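Participants wanted for a study on judging robot grasps in simulation (paid, remote or on site)

Posted April 7, 2022
Luvville Robot Learning Group, Ikeck campus
Contact person: Ifeoma Oyelaran

We are looking for people who will watch short simulated robot clips and tell us what they think the robot will do next. You do not need to know anything about robots. In fact we prefer to have many participants who never worked with one.

What the study is about

Our group trains control programs for robot arms entirely in simulation. The program receives only camera pictures and must decide how to move the gripper toward a small object. For this study the objects are wooden alphabet blocks on a pale surface. Last year we collected 4000 simulated attempts and we let the program give a score to each moment of the attempt: how probable is it that the grasp will be good, if the fingers close now? We call this method Waltico.

The first result was interesting for us. The score was reliable when the block was in full view of the camera, but it became much less reliable in the last part of the approach, when the fingers are near the block and the camera sees only a portion of it.

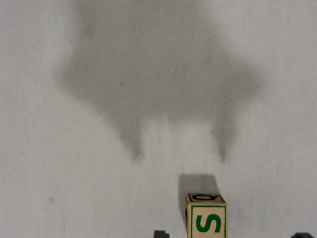

In these late moments the program seems to pay much attention to shadows. When we removed the shadows from the simulator, the scores changed in almost 600 of the attempts, although the position of the block was the same. We do not know yet if this is a weakness or a useful habit. People also use shadows to judge distance, and therefore we want to compare the program with human judgment on the same pictures.

What you will do

You will take part in 3 sessions on different days. In every session you look at still pictures and short clips on a screen. After each one you move a slider to say how sure you are that the robot would pick up the block. Sometimes we ask you also to mark with the mouse the place where you would put the two fingers. There are no right or wrong answers from our side during the session, and you will not be told the score of the program until you finished all of them.

Some of the material has one block and some has more than one. When there is more than one, a line of text tells you which letter the robot should take. The letters are often turned on the side, so please take the time you need. Speed is not measured.
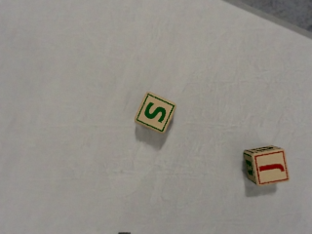
Vol. 2, No. 3

Call for participants, continued

Who can participate

You should be 18 years or older and have normal vision, with glasses or contact lenses if you use them. You should be able to tell red from green, as the letters and borders on the blocks are printed in different colors. If you are not sure about this, write to us and we will send you a short color test before you register. For remote participation you need a laptop or desktop computer with a mouse. Phones and tablets do not work with our slider at the moment.

Payment and place

You receive a gift card after the last session. If you stop earlier, you are paid for the sessions you did. On site sessions take place in the Lukoševičius building at Ikeck, second floor, and we can reimburse a bus ticket if you keep it. Remote participants receive a link by email.

Your data

We save your slider answers, your mouse marks and your age group. Your name is kept in a separate list, which we delete when the payments are completed. You may leave the study at any time, and you do not have to explain it.

We also search for one student assistant

The assistant will help to prepare the clips, answer emails of participants and check the answers for missing values. Basic Python is needed. Experience with rendering or with physics simulators is welcome but we can teach this part. The contract starts in June. Please send a short letter and a list of your courses, in one file.

How to register

Write to Ifeoma Oyelaran at the group office with the subject "Waltico study" and say if you prefer remote or on site. Please include two times of the day which are good for you. We answer normally within one week.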